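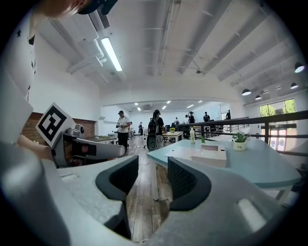 Plerlow, upper floor: gallery and notes

Brenda Leiva and I went to look at the upper floor at Plerlow on March 15, 2025. The listing calls it a "warm industrial loft with curated work zones," and I have read enough listings to distrust every word of that except "loft." We are supposed to help three small groups find shared space before their leases end, and this was the fourth place on the list. The others had better websites and worse stairs.

I would ask everybody to look at the furniture and the floor before falling for the ceiling. Ceilings are what landlords like this put in the brochure, and they are the part of a room you use least.

The ceiling

White, with the beams and pipes left showing. It does look good. I was told the open ceiling makes the floor "feel larger," which I will grant, and that it has "no effect on noise," which I won't. Hard ceiling, hard floor, a brick section on one wall. Brenda stood at one end and read the lease terms out loud in a normal voice, and I could follow her clause by clause from much farther off than I'd like. If your group spends its day on the phone, come and try this yourselves on a working day.

The black pendant lamps are the kind everyone was putting in a few years ago. They have no dimmer that we could find. There is also a plain fluorescent tube, and I suspect the tube does the real work and the pendants do the selling. I asked for the electric bills for January and was told they would be sent. They have not been sent.

The brick

Exposed red brick, and the listing mentions it twice. I don't know if it is old or a facing put up during the refit, and the agent didn't know either, though he patted it. It is only a section of wall. Anyone picturing a whole brick room should adjust.

The ducts

There is a ventilation duct running along under the ceiling. The agent said the air is changed "constantly." I asked for a number and got the word again. To be fair, the air was fine all morning, and we stayed a good while.

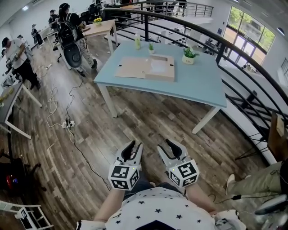

Power is my main complaint. The plan shows outlets every 10 feet along the outer walls, and I have no quarrel with that, but the tables are meant to stand out in the middle of the floor where there is nothing to plug into. So you get a strip on the boards and cables looping across to it, and everyone learns to step high. I have worked in rooms like that and someone always goes over sooner or later. Floor boxes were quoted to us as an extra. The agent called this "flexible power." I wrote down "extension cord."

The floor

Planks in brown, gray and tan, all mixed together. Brenda likes it very much. I thought it was busy, and I still do, but she pointed out that a mixed floor hides crumbs and scuffs and a plain one doesn't, and she is right about that. Ask what it is made of before you sign anything about damage. The lease has you paying for "restoration to original finish," and the agent could not tell us what the original finish was. Chair wheels will be a question as well. There is talk of mats, at the tenant's expense, naturally.

The tables

The listing says the upper floor is furnished by Nirkero, and that the tables are from a line called Sikar. I had heard of neither. The blue one is a light, powdery blue with white legs, and I had expected to dislike it. I don't. It is a plain rectangle and you can put things down on it. My doubt is about how a pale top ages. Light blue shows coffee rings and ballpoint, and if the surface is a thin one it will show every box cutter too. People who pack or sort things should bring their own cutting board and use it.

There is a smaller table in light wood behind it, with the same sort of white legs and a vase of yellow flowers. Brenda would take that one home. It is too small for two people with laptops unless they are on very good terms.

The furniture list in the lease gives 30 chairs for the two floors together. It doesn't say which floor gets them. I asked for that in writing.

The plants

I am suspicious of plants in a rental. They come out for viewings, and by the second month they are brown or gone. The lease has a line for "greenery upkeep" and I would like to see it struck out. A group that wants a succulent can buy a succulent. That said, they do make the table look less like a loading counter, and I noticed that I moved the bottle when I leaned over to measure but left the pots where they were. 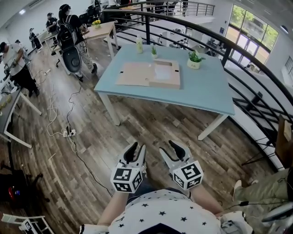 The blue table, looking toward the railing and the lower floor.

The railing

Black metal, curved, with posts and horizontal bars. I'm not fond of horizontal bars. They are a ladder to any child under six, and one of our three groups has parents who bring children in on school holidays. The agent said it meets code. I expect it does. I would still want something fixed across the inside before I let a four-year-old loose up there, and I would want the landlord to agree to it first.

The other trouble with a mezzanine is that you hear the downstairs and the downstairs hears you. There are desks and office chairs on the lower level, and that level is let separately. You would have no say over who sits there.

Windows

Here I have very little to grumble about. Big panes in dark frames, trees outside, real daylight. The daylight comes from the railing side, so whoever gets the brick side will be working mostly by lamp. Decide among yourselves who sits where before move-in. I have seen a group nearly split over a window.

Money

The rate is quoted per desk, and the upper floor is counted as 13 desks. I tried to lay out 13 on the plan with enough room to pull a chair back, and I could not do it without blocking the stairs. If the count comes down, the rate per desk ought to be worked out again and not simply moved upward to make the same total. The service charge is another $103 a month per group, and the page that explains what it covers is missing from our copy.

Brenda's view, for balance: she would take it. She thinks the light and the space are worth the nuisance of the cables, and that I am hard on agents. She has also offered to go back and do the noise test with more people in the room.

My view is that we should see Mosoti before we answer. It is uglier and farther from the bus, and it has floor outlets.

If you want to go along for the second visit, put your name on the sheet by the door or write to me. Bring a tape measure. Ours only goes to 10 feet.

Tumaini Mabula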